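The Fleta Ballot Box and Check-In Set for Student Elections

If you have ever run a student government election out of a shoebox with a slot cut in the lid, you'll understand why we're so fond of the Fleta. Jastico built it for campus voting, where the polling place might be a dining hall lobby in the morning and a dorm lounge by dinner, and it has been the most asked-about item in our loan and sales catalog ever since we started carrying it!

The box holds up to 3,000 folded paper ballots and locks with 2 keys, so your election chair can keep one and your advisor the other. The slot closes with a sliding cover that takes a standard numbered seal, and there's a clear sleeve on the front for your precinct card or your group's name. It comes with a folding privacy screen and a check-in binder with room for 3,719 voter names, more than most of our schools need (though Grarnen College filled theirs in March, with a parking fee question on the ballot, and had to order extra pages).

Refill pages, spare seals and replacement keys are all sold separately. Please have the number stamped under the handle ready when you ask for keys. 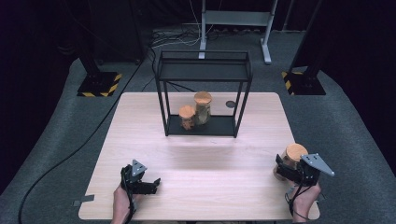
Coppens Student Elections Supply Team

The full set is item 127. Recognized student groups, residence hall councils and graduate associations can all order at the campus rate, and you don't need a purchase order if your student activities office is paying by card. Loan sets go out quickly in spring, so do write to us early with your voting dates and we'll try our best to hold one for you. Returned loan sets should come back with both keys taped inside the lid.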